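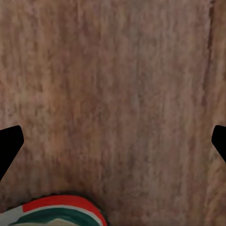
Bakari Ogola asked me after I shared the first batch whether simulated demos count for anything, or whether I was just playing a very slow video game with extra hard drive space. Fair question! I've been chewing on it for most of August, and my answer is that they count for plenty as long as you're picky about which ones you keep.

Galleries > Evura > Collecting the tabletop set

Collecting the tabletop set
Posted in August

So this is my little corner of the Evura project, where I drive a simulated arm by hand and save every run so the policy has something to copy. The picture up top is the wrist view, and it's the one I stare at all evening. Fingers open, streaky wood, and that round striped thing with the red and green bands down at the bottom. I love those bands – they're easy to find again when I'm scrubbing through a long run half asleep.

A few notes to go with it, for anybody doing the same kind of thing at home.

The set stands at 308 runs right now. I threw out 58 more, mostly my own fault: I'd overshoot, back up, fidget over the target and then go in from a silly angle. Kirui (that's our training script, named long before I joined) will happily learn the fidgeting too. I found that out with the first version, which hovered and wiggled exactly the way I do when I'm unsure. Pretty embarrassing to watch your own nervous habits played back at you.

I record in blocks of 29 and then stop, even when it's going well. My hands get lazy after that and every approach starts to look the same, and what I want in there is variety. Start positions get shuffled between runs, and I try to come in from a different side than last time. The wrist view makes you work for it, because a target can be way down low with only its top curve showing and you have to steer toward something you mostly can't see. I keep those starts in on purpose. The model needs to see how you get from a bad view to a good one.

Labels are the boring part. Prusden is the little viewer I use for marking where the approach ends and the grasp begins, and I still argue with myself over that line. My rule this month is that the grasp starts when the fingers begin to close. Last month it was something fuzzier, so 13 of the older runs need relabeling and I keep finding reasons to do the dishes first.

Next up is a second table texture and maybe some uglier lighting. If you've got a tabletop set of your own, tell me how you split the approach from the grasp, I'd really like to compare!

Contact | © Tradivgate | Back to top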